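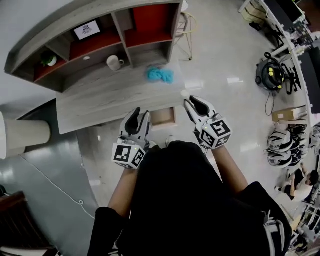 3. Setting and Materials

Jellano Papers > Household Work > Cloths and Surfaces > Section 3

Abstract Contents Previous section Next section References

3.1 The two rooms

The study was carried out in two rooms. The first, at Kullside, is a large shared room with a table, open shelving and desks along one side. The second, at Gisar, is a smaller kitchen with a fixed worktop and wall cupboards. We chose them because they differ in the point that mattered most to us, the distance between the place where a cloth is folded and the place where it is kept. At Gisar a person can fold a cloth and open the cupboard without taking a step. At Kullside the folded cloth has to be carried round the table to the shelves.

Figure 2. The table at Kullside with a turquoise cloth bunched up on it. The curved shelving unit stands behind.

The Kullside table has a light grey wood-grain top. The streaks in the grain are faint, but several participants used them as a guide when squaring up an edge, and we return to this in Section 5. We had at first thought of covering the table with a plain white sheet so that the cloths would stand out better in the session records. In a short trial the sheet moved with the cloth whenever someone pulled a corner towards them, and it was left off.

The shelving unit is grey, with red panels at the back of its compartments (Figure 2). It was already in daily use, and we did not clear it. A framed drawing, a white mug and a small potted plant share the space, and any folded cloth has to fit in with things of that sort. We regard this as a strength of the setting. Earlier work on folding has mostly used bare surfaces, with the cloth as the only object to be dealt with, and in those conditions the last part of the job, finding somewhere for the cloth to go, drops out of view.

3.2 Cloths

All the cloths were plain, single-coloured and of one size, and came from the same supplier, Munshi. Plain cloths have no pattern to follow and no obvious right side, so the person folding has to go by the hems and the corners. We used 4 colours, among them the turquoise shown in Figure 2. Colour played no part in the analysis and served only to help us keep the sessions apart when going through the records.

Each cloth was washed before its first use, to take out the stiffness and the shop creases. New cloths tend to fall back along the lines in which they were packed, and a person working with one is partly following folds that somebody else has made. After washing, the cloths were dried flat and stored unfolded between sessions. Any cloth with a pulled hem or a stain was taken out of use.

3.3 Starting state

Every session began with a cloth in a heap. We use the word heap for any arrangement in which the cloth is bunched together and its outline cannot be followed by eye all the way round. The cloth in Figure 2 is of this kind. We kept this separate from what we call a spread cloth, where the whole outline can be traced even if the surface is creased, and from a draped cloth, where part of the material hangs over an edge.

To make a heap, one of the authors lifted the cloth by its middle, held it clear of the table and let it drop. It was not touched again before the session began. This gave heaps of varying height and width, and we made no attempt to even them out. A heap with a corner showing on top is plainly easier to open than one with all the corners tucked underneath. For this reason we noted the number of visible corners at the start of each session and used it in the comparison in Section 4.

Where the cloth slid off the table while being dropped, it was picked up and the drop was repeated.

3.4 Participants and sessions

Fourteen adults took part, all of whom did at least some of the household work where they lived. None had worked in a laundry, hotel or shop where folding was part of the job. Each person attended in both rooms, with up to a week between visits. After unusable records had been removed, 139 sessions remained for analysis. The most common reason for removal was that the participant had started before the corners had been noted.

The instruction was kept short. Participants were asked to tidy the cloth away as they would if the room were theirs. We did not mention folding. A pilot version had asked people to fold the cloth neatly, and this led them to spend a long time smoothing and pressing, well beyond what they said they would do at home. With the shorter wording some participants folded the cloth, some rolled it, and a few shook it out and laid it over the back of a chair. All of these were accepted as finished.

3.5 What was recorded

For each session we wrote down the order of the main actions - finding a corner, opening out, smoothing, folding or rolling, carrying, and placing - and the point at which the participant said they had finished. We also noted where the cloth ended up and whether any object already there had been moved to make room. At Kullside this last point took some care. People would often nudge a mug or a plant aside and then slide it back once the cloth was down, and we counted that as a move even when the object finished in the same spot.

Smoothing was the hardest action to mark. A flat hand passed over the cloth may be meant to remove creases or may just be a pause while the person decides what to do next. We marked it only when the hand travelled from one side of the cloth to the other.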